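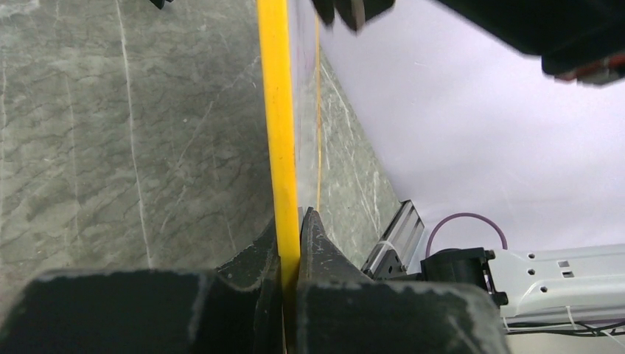
*Photo: Declan Kinsella / Pivbridge*

**Hayes craft room refit: progress to the end of October**

Prepared by Saoirse Rafferty for the Mindcombe small grants program

## Where we are

The room has been open to groups since the second week of the month. The old carpet is out, the sink is plumbed and the new shelving is up along the corridor wall. The work tables are in use, including the one with the grey-green marble top. It has fine scratches across the surface. We got a price to have it polished and decided to leave it, as it will only be scratched again.

Painting is finished except for the inside of the store cupboard. The cupboard door still needs to be rehung so it opens outward.

## Materials

We are sorting the stock by type and then by colour. Rods and sticks were the first group done, and the yellow ones now have their own tub. String and cord will follow. A lot of it came to us tangled and some will have to be thrown out.

The full stock count was done on a Wednesday, before the evening group came in. It came to 353 items, not including paper and card. Of these, 141 have been labelled and shelved. The rest are in boxes under the window and can be used, but people have to ask where things are.

Declan is writing up the stock list as a spreadsheet. A printed copy will hang inside the cupboard door once the door is back on.

## Sessions

We have run 12 sessions in the new room. The largest had 22 people, and at that size the room is too full to get to the sink easily. We will cap bookings at 20 from next month and offer a second time slot if there is demand.

The model-building group has asked for longer sessions. They need half an hour to set up and the same again to pack away. We are trialling a two-and-a-half-hour booking with them until the end of term.

## Spending

The flooring and plumbing invoices are paid. Shelving came in under budget and we would like to put the difference toward lidded tubs. Please let us know if that needs a formal variation. The Hastivex order for task lights is still outstanding. They have given us two delivery dates and missed both. If the lights are not here by the middle of next month we will cancel and buy locally.

## Next period

- Finish labelling and shelving the boxed stock
- Sort string and cord
- Rehang the cupboard door and paint inside
- Fit task lights
- Send receipts for the tubs, if approved

The heater was not part of the grant, but it has started tripping the switch when the kettle is on. Hayes is sending an electrician to look at it.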